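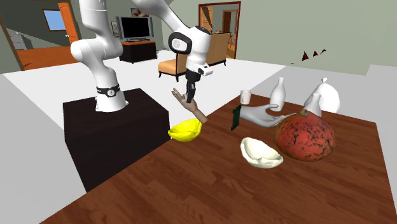 Solange Melnyk asked that the mount and the end-of-arm tooling be given their own lines in the request, because last year both were folded into the price of the arm and the purchasing office at Soston could not tell what a replacement would cost. Her comment has been adopted for the whole plan.

Print this page | E-mail this page

Tabletop Handling Cell: Gallery and Equipment Plan

The gallery covers the planning stage of the tabletop handling cell in the McIntyre building. Work at this stage is done in simulation and on paper. Notes are grouped by budget line. Prices are kept in the request itself and are not repeated on this page.

Simulated layout, household objects. White arm on a dark pedestal, gripper pointing down, camera attachment on the side of the wrist. A tan hand model and a gray hand model are placed over the wooden table with the bowls, the pumpkin and the white vessels.

Arm

Reach and payload are fixed before a vendor is chosen. Reach is measured from the center of the base to the far corner of the working surface, with the gripper vertical. A catalog figure taken with the wrist extended straight out will overstate what the arm can do over a table. Payload is the heaviest object plus the gripper, the camera, the bracket and the cable loop. The Henum quote states payload at the flange, so the tooling weight has to be subtracted by hand.

Warranty on the arm runs three years from delivery. It does not run from commissioning, so the arm should not ship before the floor is ready.

Pedestal

Separate line. Height is set by the table, and the table gets chosen first. Gwenaël Lebrun has the floor drawings and will mark the anchor points. If the slab survey comes back late, order the pedestal with a blank base plate and drill on site.

Gripper

One parallel gripper plus spare fingers. Fingers are a consumable and belong under operating costs. Opening width is the number to check against the object list — wide, rounded items decide it, and small flat items decide the fingertip shape. A thin item standing on edge near a tall bottle leaves little room for a wide gripper body, and the approach needs to be tried in simulation before the order is signed.

Hands

Five-fingered hands remain an option for the second phase. They are priced with the controller, the adapter flange and a service agreement. Sorcha Farquharson has requested two quotes. Vurkside quoted a lead time of 10 weeks and requires a deposit at order. No hand is to be ordered until the first-phase gripper has been accepted.

Camera

Wrist camera, bracket and cable. The cable is listed on its own because it flexes with every move and wears out ahead of everything around it. Buy two. A fixed overhead camera was in the first draft of the request and has been moved to phase two.

Simulation

Workstation and license seats. Budget the workstation in the same quarter as the arm or earlier, as layout work starts first. Diệp Thân maintains the object models. There are 43 in the library at present, and each one that corresponds to a physical item must carry a measured weight. Items without one can be used for reach checks but should be left out of payload checks.

Room detail such as furniture and wall openings adds load time and has no effect on the reach result. Keep it for camera work, where the background matters.

Contingency

Set at 5 percent of hardware. Freight, import charges and the electrician are separate lines and may not be charged to contingency.

Order of purchase

Workstation and licenses
Table
Pedestal
Arm, with controller
Gripper, spare fingers, wrist camera, cables
Hands (phase two, subject to review in July)

Open items

Slab survey result. Controller cabinet location — the current drawing puts it behind the door swing. Written confirmation from Henum that the flange pattern matches the gripper plate.

Changes to the plan go to Darlene Kennedy before noon on the day of the budget meeting.

Last updated: July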